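Dull top end on a reissue LP – pressing fault or setup?

Azucena Nava

I have the Orkmont reissue of the second Grulus album, catalog number 2227. Side A sounds fine for the first two tracks. By the last track the vocals are splashy, the hi-hat has turned to fuzz, and the dub version on side B does the same at its end. My older copy of the same album, 2247, has the problem to a smaller degree. The cartridge is an elliptical moving magnet with 400 hours on it. Is this the pressing, or is it my table?

Iman Erraji

Both, probably. Side A of 2227 has an extra track that was a single B-side, which pushes the last song close to the label. Groove speed drops toward the center, so the same high frequencies are squeezed into a shorter length of groove and an elliptical tip has trouble tracing them. The older issue leaves a wider run-out and should be easier to play.

Check these before you blame the record:

1. Tracking force. Use a gauge, not the dial on the counterweight, and set it in the upper half of the maker's range.

2. Alignment. Print a two-point protractor at full size and check the printed scale with a ruler. The cantilever has to be parallel to the grid at both points. Go by the cantilever, as the cartridge body can be slightly out of line with it.

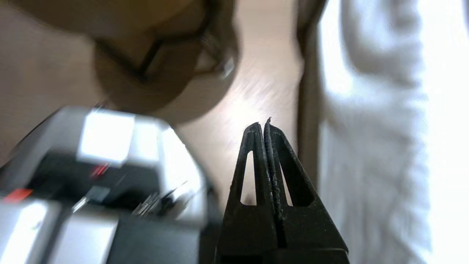 3. Stylus. 400 hours is not extreme for an elliptical, but it is enough to hear if the force was set low. Clean the tip from back to front with a dry brush and play the last track again.

4. Anti-skate. If the splash is mostly in the right channel, raise it a little and repeat.

If 2247 comes clean after this and 2227 does not, the remaining distortion is in the cut.

McIntyre

mine does it too. swapped to a line contact stylus and its maybe 80% gone

Aser

The 8 track CD has the same mastering without the inner groove problem. The B-side is on there as well – track 5 I think, don't have it in front of me.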